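March 19, 2018

I got back from the retreat at Grasidden nine days ago and I have been putting off writing about it. Part of the reason is that I told several people I would, and then it felt like homework. The other part is that I came home with a head cold and spent most of the first week on the couch.

The short version is that I went for the study program, which this year was on engaged practice and what it asks of people who live in towns and have jobs. I have been sitting with the Fleketska group for six years. We are a small lay group with no resident teacher, and most of what we do is sit, read something together, and drink tea. A few of us also help with the meal program at the Benavides Street church. For a long time I thought of those as two separate things, one on Sunday evening and one whenever I was on the schedule. The retreat was supposed to help with that.

The building at Grasidden used to be an agricultural school. There is a main hall, a dining room, and two wings of bedrooms with very thin doors. I had a room on the north side. The radiator worked from about four in the morning until breakfast and then stopped. I would bring a second blanket next time, and wool socks.

The schedule was wake-up at 5:20, sitting, walking, sitting, breakfast in silence, work period, study in the late morning, lunch, rest, then more of the same until nine at night. I signed up for kitchen work because I like to chop things. I was given carrots on the first day and was still on carrots on the last.

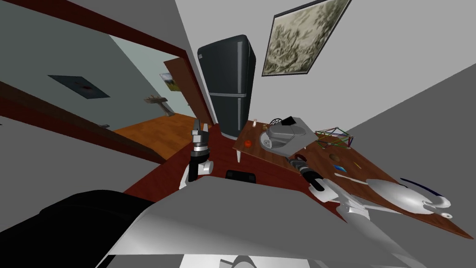
*Tabletop and dark red floor.*

The study sessions were the reason I went, so I will say more about those. We used a packet of readings, 139 pages, which had been mailed out ahead of time. I had read maybe half. Most of it dealt with the precepts, and with how different communities have understood them when the harm in question is not something one person does to another. The example that took up most of the second morning was rent. If a landlord raises the rent on a building and a family has to leave, who has taken what is not given? The landlord may be following the law. The bank holds the loan, the county sets the tax, and people like me are glad when our own houses go up in value.

I did not like that discussion much while it was going on. I own a house. I bought it cheap and it is worth a good deal more now, and I did nothing to earn that. One of the teachers said that feeling guilty is a way of keeping your attention on yourself. I wrote that down, and then I was annoyed by it through lunch.

What I have been thinking about since is a smaller point from the same session. The second precept is usually given to us as "do not steal," but the older wording is closer to "I undertake the training to refrain from taking what is not given." I knew that. I had recited it hundreds of times. What I had missed is that it is a training, so you are expected to be bad at it for a while. I find that easier to work with than a rule I am either keeping or breaking.

In the afternoon we were put in pairs and asked to talk for ten minutes each about something we had taken without noticing. The other person could not answer or nod. I talked about time. At my last job I let a coworker cover the phones every lunch hour for two years because she never said she minded. I had never asked. I left that job in April and she was still doing it for the person after me.

The evening talks were more uneven. One was very good and was mostly about washing pots. One was a long history of the peace walks, which I would have liked better at ten in the morning. I fell asleep during it, and so did the man on the next cushion, who snored.

Some practical notes, for anyone in the group who is thinking of going next year:

- The fee was $329 with a shared bathroom. There is a reduced rate and you do not have to explain yourself to get it.
- The bus stops at Cumness and somebody meets it, but only once in the afternoon. If you miss that ride it is a long walk uphill.
- Phones go in a box at the front desk. You can get yours back if you have a reason.
- The cushions are flat. Bring your own if your knees are like mine.
- Coffee is at breakfast only. The tea is out all day.

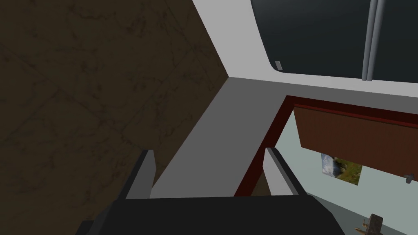
*Dark brown, with a marble look to it.*

I have also been asked whether it changed anything. I don't know how to answer that yet. I have been to retreats where I came home full of plans, and the plans were gone within the month, so this time I tried not to make any on the bus. I did make one anyway. I would like our group to spend part of each meeting hearing from whoever worked at the meal program that week. It wouldn't be a report with numbers in it. Whoever was there would tell us what the evening was like, and then we would sit for 20 minutes with that.

I brought this up at our last meeting, with my nose still running, and the response was mixed. Two people liked it. One thought it would turn the sitting group into a planning meeting, and said she comes on Sundays to get away from planning meetings. I think that is a fair worry. Another pointed out that only four of us work at the meal program, so the rest would be listening to the same four people forever. That is also fair. We agreed to try it once and see.

The other thing I did was call my old coworker. I had her number on a card in the kitchen drawer. We talked for over half an hour, mostly about her daughter's wedding and a problem with her furnace. Near the end I said I was sorry about the lunch hours. She had to think about what I meant. Then she said yes, that had bothered her quite a bit, and she was surprised I remembered. We left it there and went back to the furnace.

I still have to finish the second half of the readings. The packet is on the chair by the back door if anyone from the group wants to borrow it after me. There is some carrot on the cover.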